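Workshop > How-to > Sorting out a drawer of odd screws

I've been putting this off since April, and so have you or you wouldn't be reading a page about sorting screws! My drawer had everything in it: wood screws, wall plugs, picture hooks, the bits left over from three different wardrobes. It took me one wet Sunday and I'm going to tell you how I did it, including the part I did wrong.

First, tip the lot out. I know, it's horrible. Put an old sheet down and do it in one go, because if you pick at the drawer a handful at a time you'll still be at it when the clocks change.

Pull out the rubbish next. Anything rusty, bent or with a chewed-up head goes straight in the scrap tin. I threw out more than 100 screws this way and haven't missed one of them (the scrap place in Haverford takes them, if you're local).

Then do a rough sort, and I mean really rough. Five heaps is plenty: wood screws, machine screws, nails, plugs, and everything else. My mistake was going straight to sorting by length, and I ended up with tiny piles all over the floor and nowhere to put my feet. 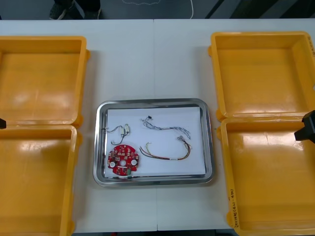
Yellow plastic, nice and shiny.
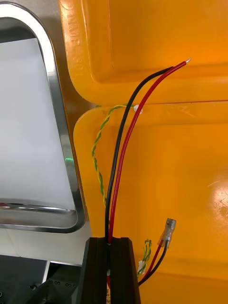 Once the heaps are made, take the wood screws and split them by length. Don't measure each one, you'll go mad. Draw lines on a bit of card at the sizes you use most, lay a screw against it and drop it in the right pot. I only bothered up to 75 mm, and the longer ones share a jam jar.

Machine screws are fiddlier. Keep a few nuts you're sure of beside you and try them on. If it spins on easily it's a match, and if it binds after a turn or so, stop and try another. Please don't force it like I did.

Labels last. I use masking tape and a fat pencil, and I write on the front of the pot and not the lid, having swapped my lids about more than once. Harriet Abernathy wrote in to say she glues one screw to the outside of each pot, and I'm a bit cross I didn't think of it!

The "everything else" heap I've left in a biscuit tin. It's on the shelf above the paint and I'll get to it in the spring.

Contact | © Stundow Workshop Notes | Back to top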